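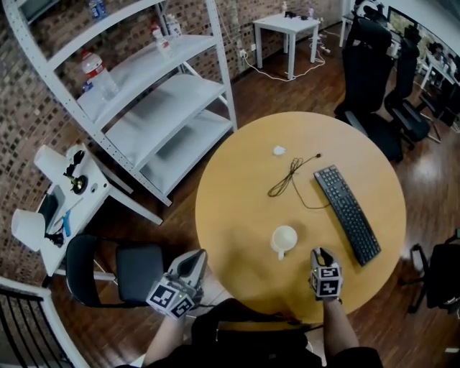 Hand-Held Equipment / Gripper Kits

Plellerar Paired Hand-Held Gripper Kit

Updated February
By the Plellerar Workshop Equipment Desk

The Plellerar Paired Kit comprises two hand-held grippers for members of shared workshops and for home builders who wish to record manual tasks for later use with a robot arm. The operator holds one gripper in each hand and carries out the task at an ordinary table. No arm, rail or fixed mount is required at the recording stage.

The kit is supplied for self-assembly. All structural parts may be printed on a standard desktop machine, and the part files are released with each order. Purchasers who do not have access to a printer may order the parts finished in grey.

Construction

Each unit consists of a handle, a trigger linkage and a pair of curved fingers. A marker cube is fixed to the body, with black-and-white square markers on its faces. The cube is white and should be left unpainted. Markers must be applied flat, without bubbles, and in the orientation given on the assembly sheet – a marker rotated by a quarter turn will be read as a different pose and the recording will be rejected. The left and right cubes carry different marker sets and are not interchangeable.

A small green indicator light is fitted to the side of the body. It is lit when the unit is powered.

Specifications

Mass, each unit, with battery: 788 g
Overall length, handle to fingertip: 166 mm with fingers closed
Fasteners, each unit: 28, metric, supplied in labelled bags
Battery running time: roughly 5 hours
Finger material: flexible filament, grey
Charging: by cable, plug pack not included

Assembly

A builder with moderate experience should allow one evening for each unit. Printed parts are to be cleaned of support material before the linkage is fitted. The Deklow trigger spring is held under light tension and should be seated before the cover is closed. Screws into printed plastic are to be tightened by hand only. Powered drivers have been the usual cause of cracked covers returned to this desk.

Once assembled, the trigger should travel freely through its full range and return without assistance. Where the fingers do not meet evenly at the tips, the left-hand linkage screw may be backed off slightly and the check repeated.

Recommended Work Area

The grippers may be used seated or standing. A plain, light-coloured table top in matte or satin finish is preferred. Everyday articles such as a mug, a keyboard, a length of cable or a tissue are suitable for first recordings and present a useful spread of stiffness and weight. Thin cable is the most demanding of these and new operators are advised to leave it until they are comfortable with the trigger.

Chairs on the far side of the table may remain in place. Strong reflections can interfere with marker detection, and glossy floors in particular should be checked under the lighting that will be used. Dark, plain clothing is recommended for the operator. Power leads on the floor should be routed clear of the operator's feet.

Compatibility

Recordings may be replayed on arms fitted with the Cokeck wrist adaptor, which accepts the same fingers as the hand-held units. Builders working with another arm will need to prepare their own adaptor. A dimensioned drawing of the finger mount is included with the part files for this purpose.

The earlier Adams single gripper uses a smaller cube. Its markers cannot be mixed with those of the Paired Kit in one recording, although its fingers and springs are common to both.

Care and Storage

Units should be stored with the trigger released and the fingers open. Marker faces may be wiped with a soft, slightly damp cloth. Solvents will lift the print and must not be used. Replacement marker sheets are available separately, in left and right sets – please state which is required.

Ordering

Kits are sold in pairs only. Single units are available as replacements to registered owners. Orders received by noon on Friday are packed the same day. Shared workshops ordering for several benches should contact the equipment desk before placing an order, as finished parts are printed in small batches and colour may vary slightly between them.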